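About Us | Lelum Tables and Tops

Print this page | E-mail this page
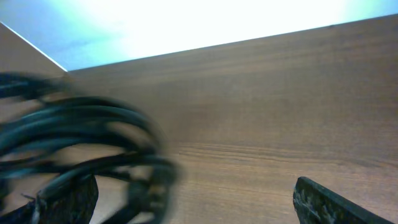 Brown wood grain with darker streaks running through it.

Lelum makes and refinishes tabletops, desktops and counters. The shop is in Lorkton, on the ground floor of the old Younis building, and we deliver there and in Utlow. We have 12 people on the payroll. Most of them work at the benches and two run the office and the van.

The business started as a repair shop. People brought in kitchen tables with burns, rings and split edges, and we fixed the tops and sent them home on their own legs. After a few years customers began asking for new tops to go on old bases, and that is now the larger part of the work. We still take repairs. Last November was our busiest month for them so far, with families getting tables ready for the holidays.

What we make

Desks and dining tops make up most of our orders. We also do shelves, window seats and counters for small stores. A top can be ordered in any length up to 200 inches, but anything over 12 feet has to go in through a wide door or a large window, so measure your hallway before you call. Bases are sold separately. We can fit a top to a base you already own if you bring it in or send us the measurements.

Brown finishes are what we are asked for most. Our sample wall has them from light tan to nearly black, and the middle of the range sells best. Grain varies along the length of a board. One stretch may be smooth and plain and the next may have a band of close dark lines. We don't sort that out unless you ask. If you want an even top, say so on the order form and we will pick the boards to suit.

How an order works

Send us the size, the shape of the edge and the color you have in mind. We write back with a price. A deposit of $281 holds your place on the list and comes off the final bill. You can come in and look at the boards before we cut, and we suggest you do if the top is going in a bright room. Color looks different next to a big window than it does under shop lights.

Looking after a top

Wipe it with a damp cloth and dry it along the grain. Use a mat under hot dishes. Scratches can usually be sanded out, and the first refinish on any top we made is done at half price.

We have made 2,000 tops so far. The shop is open to visitors in the mornings and by appointment after lunch.

Page updated 23/01/2020

Comments (3)

deskbound: Do you do rounded corners on desktops? The form only lists edges.

Lelum shop: Yes. Write it in the notes box with the radius you want.

utlow_reader: Had our kitchen table redone last fall. It came back a shade darker than the sample but we have gotten used to it and the burn mark is gone. Delivery was on time.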